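Chapter 5
Stone Surfaces in the Home

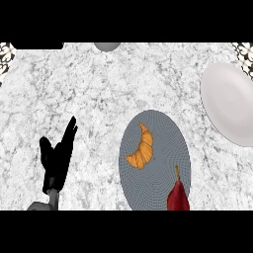 Figure 5.1 A white and gray marble-patterned tabletop seen from above, with darker veins and specks.

Learning goals
After reading this chapter, you should be able to:
Explain how limestone becomes marble
Tell marble from granite with two simple tests
Read a slab order and work out the waste
Choose a finish for a kitchen, bath or entry

5.1 Where marble comes from

Marble begins as limestone, a rock made mostly of the mineral calcite. When limestone is buried deep in the crust, heat and pressure make the calcite crystals grow and lock together. The shells and layers in the old rock are usually lost. Geologists call this change metamorphism.

Pure calcite marble is white. Color comes from other material that was in the limestone. Clay and carbon give gray. Iron compounds give yellow, pink or red. Veins often mark old layers or cracks that were squeezed, bent and filled again. Two slabs cut side by side from one block will nearly match, while slabs from opposite ends of a quarry may look like different stones.

The Dralholm quarry, used as a case study in this chapter, sells a white stone that is 95 percent calcite. Its blocks go by truck to the Tralosetti cutting works in Akidville, where they are sawn, filled and polished. In January the works cut 732 slabs. Table 5.2 lists them by thickness and grade.

5.2 Hardness and acid

Calcite has a hardness of 3 on the Mohs scale. A steel knife will scratch it. Granite contains quartz and feldspar, and a knife leaves little or no mark on either. Calcite also reacts with weak acids. Lemon juice or vinegar left on polished marble will leave a dull spot called an etch. A sealer slows staining but does not stop etching.

Test on the underside of a sample, never on a finished counter. Use one drop of vinegar, watch for bubbles through a hand lens, and rinse with water.

Key terms: calcite, etch, metamorphism, slab, vein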